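Home | Kitchen | Workshop | Small Repairs | Robot Arms | Ask Us

When an arm drops things on the counter

We had a fault on the kitchen setup at Cladbridge in January that cost us a bottle of dish soap and most of an afternoon. The arm picked the bottle up by its side, lifted it clear, and let go halfway across. The log showed a grip force error at pick number 2914 and nothing before it. These are the tips we wrote down afterward. They apply to any arm working over a home counter, whether it is clearing up after a meal or sorting parts on a bench.

Stop it first. Press the stop and wait until the arm has settled before you put a hand anywhere near it. A dropped bottle makes people reach. Let it roll.

Don't open the gripper by hand while it is holding something. Put a folded towel under the load, then release from the controls at the slowest setting.

Wipe the finger pads. Ours had a film of cooking oil on them that we couldn't see but could feel. Warm water and a drop of dish soap took it off. Dry them with a lint-free cloth. Skip the furniture polish, and skip anything with wax in it.

Check the weight you told it. The controls had the bottle entered at 400 grams, which was right for a half-full one. Someone had topped it up. A full bottle needs its own entry.

Pick bottles by the body. A spout or a cap is narrow and often slick, and a bottle lying on its side will turn in the grip if it is held too near one end.

Tighten every cap before you start. A fall from 33 centimeters was enough to pop the lid on ours.

Move what you can't afford to break. Corked bottles and flower pots go to the far side of the counter or off it. Bread and fruit can stay if you don't mind a bruise. Cards and papers should come up too, as they slide under the thing you are picking and spoil the grip.

Use a test bottle. Fill an old one with water to the weight of the real one and run the same move 2 times at low speed. If it slips, go back to the pads.

Watch the stone. Soap on a polished counter is very slick, and so is the floor beside it. Mop the floor before you deal with the arm's settings.

We rebuilt the counter in the simulator at Vollus afterward and ran the pick there before trying it again in the kitchen. The release fault came back once with the old weight entered and has stayed away with the new one. We still clean the pads every morning.
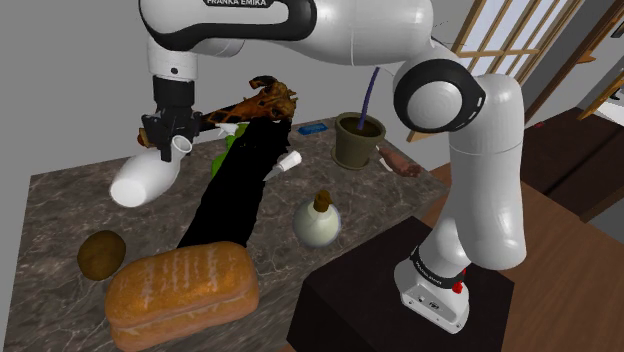

Vasanthi Kurian wrote in to say that clean pads were only half of it for her. Her gripper kept slipping after a good wash, and the cause was a pad that had worn smooth on one side. She now swaps both pads together and writes the month on the back in marker.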